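采购与设备 > 整机采购讨论
主题:人形样机的预算到底该怎么列?第一次做,心里没底

打印本页 | 邮件发送给朋友

楼主:搬椅子的老周
发表于 2019年1月1日

新年第一天还在改表格,我也是服了自己。

情况是这样的:我们组去年底定下来,要做室内整理类的任务,归置桌椅、开关家电门、收拾房间这一类。领导点头了,让我三月之前交一份设备预算。我以前只买过桌面机械臂,连臂带夹爪一张单子就完事了,整机人形从来没经手过。

现在手上有两家在谈,一家是 Trirkel,一家是 Kalik。Trirkel 报价贵一截,但是带现场调试;Kalik 便宜,调试要另算,备件清单也含含糊糊的,问了两遍都说“随后提供”。

我目前的表是这么列的:本体一行,末端一行,电脑一行,场地一行,杂项一行。杂项那行我随手填了个数,自己看着都心虚……

想问问各位:
一、场地到底要花多少心思?我想的是找个空房间,摆上家具就能开工,是不是太天真了?
二、保护吊架是不是必须买?销售说“建议配置”,这四个字我现在看见就头疼。
三、租和买怎么选?

先谢谢大家,有什么踩坑经验尽管砸过来!

2楼:Mawuli Dogbe

先回你第二个问题:买。别犹豫。

我们第一年为了省钱没买吊架,找了两个人在旁边扶着(真的是扶着,一左一右),结果人工费算下来比架子贵多了,而且人一累就走神。摔一次,膝关节返厂,来回等了 34 天,那段时间整个组在那儿看论文。

另外你那张表少了一行,叫“停机”。停机不花钱,可是停机的时候工资照发啊!我现在写预算,都会把返修期间怎么安排写在备注里,领导看了反而觉得你靠谱。

3楼:小郭拧螺丝

楼上说的吊架我有不同意见。

如果任务主要是站着干活,走动很少,吊架碍事得很。我们那个架子腿张得特别开,房间本来就不大,架子一立,椅子都推不开,最后大家天天在搬架子。我的看法是调试期租一个,稳定以后就退掉。要是买的话,挑能折起来的,别图便宜买焊死的那种。

场地的话,楼主确实有点天真,哈哈。空房间没问题,关键是地面。我们原来那间是地毯,走路参数调了两个星期,后来换到硬地板的房间,又重调一遍。所以签合同之前先把房间定下来,让厂家按你那种地面来验收,这一条一定写进去。

4楼:Mawuli Dogbe

回3楼:租架子我也问过,我们这边租金不划算,租半年就够买了。可能各地不一样吧。房间小的话我同意你说的,先量尺寸再下单。但是“稳定以后就退掉”我不敢,升级一次固件等于重新学走路,你退了又得租回来。

5楼:Fuseini Osei

说说租和买。

我的经验是先租后买,租的时间不要少于两个月。第一个月基本都在熟悉环境、装软件、跟售后吵架,第二个月才看得出这台机器适不适合你的任务。租一个月就做决定的,我见过好几个后悔的。

再提醒一句,租约里“正常磨损”怎么定义,一定要他们写清楚。手指头的胶皮算不算?脚底垫算不算?我们当时没写,退机的时候扯皮扯了很久,最后一家认一半,气死我了。

还有,Kalik 那个备件清单,没拿到之前别谈价格。拿不到清单的报价都是半个报价。

6楼:搬椅子的老周(楼主)

哇,一晚上这么多回复,感谢感谢!

吊架我决定单独列一行了,租还是买先空着,等量完房间再说。“停机”这行我也加上了,领导要是问起来我就把2楼的话原样念给他听。

再问个细的:末端怎么预算?我本来打算只报一对夹爪,备用的不报,怕单子太难看。

7楼:Torquil Leckie

一定要报备用的!单子难看总比停工好看。

我们做的也是家具这类任务,推椅子、拉抽屉。末端损耗比我想的快,因为椅子这东西又重又会滑,脚轮一动,手上受的力马上就变了。我们头一年买了 7 个,用到年底剩下能用的没几个。当然我们用得比较野,你们未必。

另外问一下楼主,你们准备拿什么椅子?这个听着像废话,但是办公椅和餐椅完全是两码事。办公椅有扶手、有脚轮、有的座垫还能翻起来,任务花样多,数据也值钱一些。餐椅简单,但是练不出什么东西。

8楼:小郭拧螺丝

道具也别忘了列预算啊!我们当时想着“椅子嘛,办公室里搬两把就行了”,结果行政来要回去,前面拍的数据和后面的对不上了。后来老老实实按同款买,一次买齐,留着备用。道具这行不大,我们全部家具加起来也就 300 出头(欧元),可是没有预算编号的话报销能把你磨死。

9楼:Dušan Papadopoulos

我泼点冷水。

看了一圈,大家都在讲怎么把单子列全,我想问的是:楼主这个任务真的需要人形吗?归置椅子这件事,轮式底盘加双臂就能干,价格低得多,也不用吊架,地面那一套麻烦也少了大半。我们去年评估过 Eshun 的轮式方案,最后选了它,到现在没后悔过。

不是说人形不好。但预算有限的时候,腿是最贵的一部分,也是最容易坏的一部分。先想清楚你要腿干什么,再去跟那两家谈。

10楼:Torquil Leckie

回9楼:这话对一半吧。轮式底盘在空房间里当然舒服,可是真到了家里,桌脚伸出来一截,椅子再歪着一放,底盘就绕不过去了。腿至少能侧着身子挤一挤。况且楼主说的是“样机”,领导点头点的就是人形,你让他三月之前改方案,等于让他重新立项……

我倒觉得可以折中:单子上人形为主,附一页轮式的对比报价。真被砍预算的时候有个退路。

11楼:搬椅子的老周(楼主)

9楼的问题我昨晚想了很久,睡都没睡好。老实说,要腿的理由我写得是有点虚。我打算按10楼的办法,附一页对比。

至于7楼问的椅子,我们用的是黑色的办公椅,带扶手带脚轮的。房间也定下来了,人字拼木地板,靠墙有张白色的桌子。放上来给大家看看这个活儿大概什么样,顺便帮我想想还漏了哪些行:
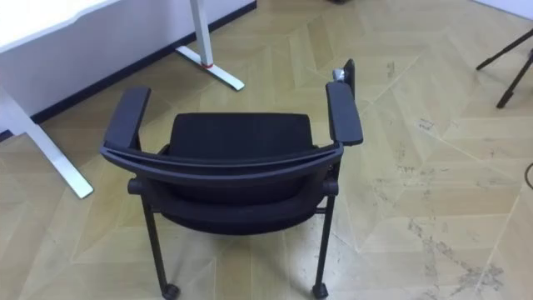
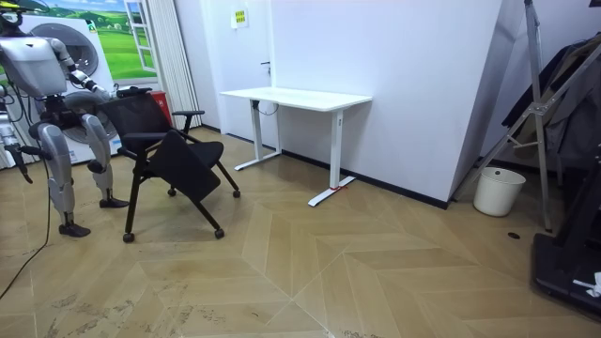 12楼:Kwame Agbenyega

漏了线缆和地面保护。拖线这件事前期没人当回事,等脚踩到线上那一下你就懂了。走顶上还是走地上,要在装修报价之前定,事后再改就得重新开工单。木地板的话还要问清楚房东,磨花了谁赔,我们退租的时候被扣过押金。

运输也单列一行吧,带木箱的那种,往返都要算。很多人只算来的那一趟。

13楼:Fuseini Osei

同意楼上,运输我也吃过亏。还有保险!从 Pustau 仓库发货的话,仓库到门口这段到底谁保,合同里常常是空白的,你去翻一下。

末端那行,我的建议是两套起步。一套用,一套在抽屉里,坏了当场换,坏的寄回去修。

14楼:Dušan Papadopoulos

既然楼主打算附轮式对比,记得两边用同一个任务去报价,别一边报整机,一边报裸机,那样比出来领导一眼就看穿了。调试费、培训费都放进去,培训按人头算的话问清楚换人怎么办。

我还是那句话,腿的理由写不满半页纸,就先别下单。

15楼:小郭拧螺丝

半页纸哪够,我们当年写了三页,照样被退回来改,哈哈哈。

楼主,验收条款那段写好了可以贴上来,我帮你对一对,我手上有我们那份的目录。

16楼:搬椅子的老周(楼主)

好嘞!线缆、地面保护、往返运输、保险,都加上了,表格从五行变成一长串,杂项那行总算可以填个像样的数了。Kalik 那边我又去催了一遍清单,这回语气重了点。

验收条款我先写个草稿,写完就发上来,15楼的兄弟等我!

联系管理员 | 版权归本论坛及发帖人所有,转载请注明出处 | 返回顶部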